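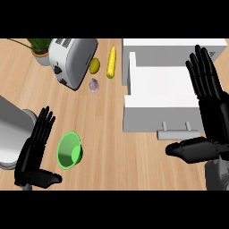
I have been putting most of my evenings into the simulator side of the two-handed robot, and the real one is still in pieces on the shelf in the garage. The plan is the same as it was in February: get the arms to do a few kitchen jobs in sim, then see how much of it carries over. The kitchen layout I'm using now has a toaster and a plant at the back left, a cabinet with a drawer on the right, and some food in the middle. The drawer is the job I care about most, and the green bowl lying on its side is the second one.

I call the whole project Nukine. It started as a single arm and a gripper made from two printed fingers. That version could pick up a sponge and not much else. When I decided to go to two arms I also decided to go to full hands, and that added months to everything.

**The drawer**

The handle is a bar on two short posts. I picked that shape on purpose, to go with the cabinet I have at home. A knob would be easier to model but harder to grab. With a bar, the robot can hook its fingers behind it and pull, and the thumb doesn't have to do anything.

In sim the hook works if the hand comes in from above. If it comes in from the front, the fingertips hit the drawer face and the wrist starts to shake. I spent a week on that. Part of it was my contact settings, which were too stiff. The other part was that I had the drawer mass at 3 kilograms with almost no friction in the slides, so any touch sent it flying back in. I raised the friction and the shaking got much better.

I ran 300 tries overnight after that change. It opened the drawer in 160 of them. Before the change I couldn't get a number worth writing down.

Closing the drawer is easy. It pushes with the backs of the fingers and that's it.

**The bowl**

I want the robot to tip the bowl upright and then put something in it. Setting it upright is harder than I thought it would be. A round bowl on a flat table rolls, and the collision shape I started with was a rough one that filled in the inside of the bowl. The fingers would stop in mid-air where the opening should be. I swapped it for a version split into 36 small pieces and now they go inside the rim like they should. It runs slower, but not enough to bother me.

I tried using one hand to block the bowl and the other to lift the rim. It works when the bowl is close to the middle of the table. Farther over to the left, the right arm has to reach across and the elbow ends up in a bad spot.

The food is there for later. The lemon should be the easy one. Corn rolls.

**Start pose**

Both hands start open with the fingers up and the thumbs pointing in. I used to start with the arms folded down at the sides, and the planner would waste the first few seconds of every run getting them over the table edge. Starting them raised was Celina Kaczorowski's idea. She has the bench next to mine at the Witkowska workshop and builds camera sliders, so she thinks about travel distance more than I do.

The downside is that the right hand starts very near the drawer. If I randomize the start pose too much, it clips the front of the cabinet on the first step. I keep the random offset small on that side and larger on the left. It's a hack — I'll fix it once I have a proper check for overlaps at reset.

**Real hardware**

Not much to report. The left hand is back together with new tendons. The right one has a thumb that sticks when it swings out to the side, and I think the hole for the pin printed undersized. I'll run a drill bit through it before I reprint anything.

I'm still using the Desent motor drivers in the wrists. They get warm but they haven't let me down. For the shoulders I moved to the Ginside ones, mostly for the connectors, which lock. I had a plug work itself loose during a test in the spring and the arm dropped onto the bench. No damage except a dent in the wood.

The workshop has a big table I can clamp both arms to, so the first real drawer test will be there and not in my garage. I need to build a stand-in cabinet first. I have enough scrap board for the box, and I'll take the slides out of an old desk.

**Next**

- Fix the reset so the right hand can't start inside the cabinet
- More runs on the bowl from the left side
- Drill out the thumb pin
- Cut boards for the test cabinet
- Measure the pull force on my kitchen drawer with a luggage scale and put that number in the sim

I'll post the drawer config file when it's cleaned up. At the moment it has comments in it from three different versions, and half of them are wrong.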